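Bostutton handling cell, workshop notebook
Entry: February, morning session
Subject: working rules for two-handed transfer between shelf and bin
Present: V. Kallio, G. Bittencourt, O. Sulemana. Entry written by V. Kallio.

The purpose of the session was to go through the draft handling rules with the robot at work and to record which clauses can stand as written. The draft was prepared by J. Biswas for the Nogueira line and has been in use here, unofficially, for two weeks.

Clause 1, on grip. Large molded parts are to be held with both hands until they are clear of the bin rim. One hand holds the side of the part and the other supports it from below. A one-handed lift of a shell is to be logged as a deviation even if the part is placed correctly.
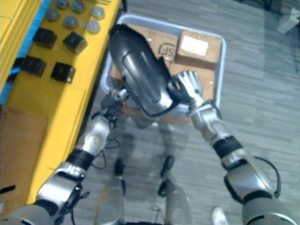
Page last changed: February, 4:40 p.m., by V. Kallio (clause 3 reworded)

Clause 1 stands. G. Bittencourt asked that "support" be defined, as the draft leaves it open whether fingertip contact is enough. Proposed wording: the supporting hand shall remain in contact with the underside of the part for the whole of the lift. To be sent to J. Biswas.

Clause 2, on cables. Slack at the wrist and forearm is to be checked before each run and again after any change of tool. The draft sets no limit on the size of a hanging loop. O. Sulemana will propose one and test it over five runs. Until then the operator decides and signs for the decision.

Clause 3, on persons near the robot. The earlier text said that staff should "keep a reasonable distance." This could not be audited. New text: one named attendant may stand beside the robot during a run, with the stop control in hand. All others remain outside the marked area. The attendant's name goes on the run sheet before power is applied to the arms.

Clause 4, on layout. Items of one kind are kept together on the shelf, and pads are set down singly with the long sides next to each other. Pads are not to be stacked in the bin. Any carton used to raise the bin must lie flat under it.
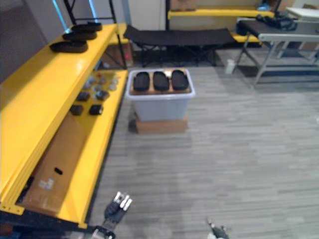

Bin raised on flat carton, three pads in a row across the top.

Clause 4 stands, with one addition. The walking area between the shelving and the bin is to be inspected before the start of a run, and small articles such as bottles are to be removed from the floor in the rest of the bay as well. Podness practice requires this only within reach of the arms. We prefer the wider rule.

Open points:
Loop limit for clause 2 (O. Sulemana).
Definition of support, clause 1 (J. Biswas to confirm).
Whether the Rornen run sheet has room for the attendant's name, or a new sheet is needed. I. Magalhães has the template.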